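Search this site Topics A-Z Go

What is an endorsement?

By Ineke Vermeulen
Thu 15 April
46 shares 3 comments

An endorsement is a public statement of support for a candidate in an election. The person or group making the statement is called the endorser. The endorser tells voters which candidate they prefer, and usually gives a reason.

An endorsement is not a vote. If the endorser is a person who is allowed to vote in that election, they still have to cast a ballot like anyone else, and it counts once. An endorsement by a group, such as a union or a newspaper, adds no votes at all to the count. What it can do is change how other people think about a candidate.

Who gives endorsements?

Anyone can. In practice, the ones that get reported come from people or groups that many voters have already heard of. These include former mayors, members of parliament, unions, business groups, newspapers, sports players and singers.

Candidates who have dropped out of a race also give endorsements. Suppose 6 people want to lead a party. Three of them leave the race early. Each of the three can ask their supporters to back one of the people still running. The supporters do not have to do it.

How does a group decide?

Groups have different rules. A common method has four steps.

First, the group sends each candidate the same list of questions. The questions are on subjects the group cares about. A nurses' union will ask about hospitals. A farmers' group will ask about water and roads.

Second, the group invites the candidates to a meeting. The meeting may be open to the public or held in private. Each candidate normally gets the same amount of time to speak.

Third, the members vote, or a smaller board votes for them. Some groups need only a majority, meaning more than half. Others need two-thirds. If no candidate gets enough support, the group makes no endorsement.

Fourth, the result is announced. 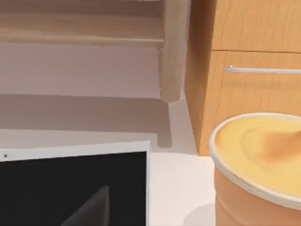
Ballot Box Reader, Vol. 3, No. 6

Here is how this worked in the town of Barau. The Barau Transit Riders' League has 985 members. In January it met with the candidates for mayor, Magdalini Giannakopoulos and Rok Papadopoulos. The league's rule says a candidate must have the support of two-thirds of the members who vote. Neither candidate reached that level, and the league announced that it would stay neutral. Its president, Nele Jansen, said that members were free to support either one.

Staying neutral means not taking a side. A group can be neutral for several reasons. Its members may disagree with each other. It may want to wait until the candidates have said more about their plans. It may also expect to work with the winner, whoever that is, and prefer not to have opposed that person.

Some groups meet with candidates and then wait on purpose. While a group is undecided, each candidate has a reason to listen to it. Once it has chosen, the other candidates may pay it less attention.

Do endorsements change results?

This is hard to measure. A voter who picks the endorsed candidate might have picked that person anyway. Researchers ask voters the same questions before and after an endorsement and compare the answers. Endorsements tend to matter more when voters know little about the candidates, as in a race for school trustee or local councillor. They tend to matter less when the candidates are famous and most people have already made up their minds.

An endorsement can also work against a candidate. If voters dislike the endorser, they may trust the candidate less.

Can an endorsement be taken back?

Yes. This is called withdrawing or rescinding it. It may happen if the endorser learns something new about the candidate, or if the candidate changes position on something the endorser considers important. Signs and flyers that have already been printed will still show the old endorsement - so it is worth checking the date on them.

Words to know

Candidate: a person who is trying to be elected.
Majority: more than half.
Neutral: not supporting any side.
Rescind: to cancel or take back.

Checked by Kobe Vanhove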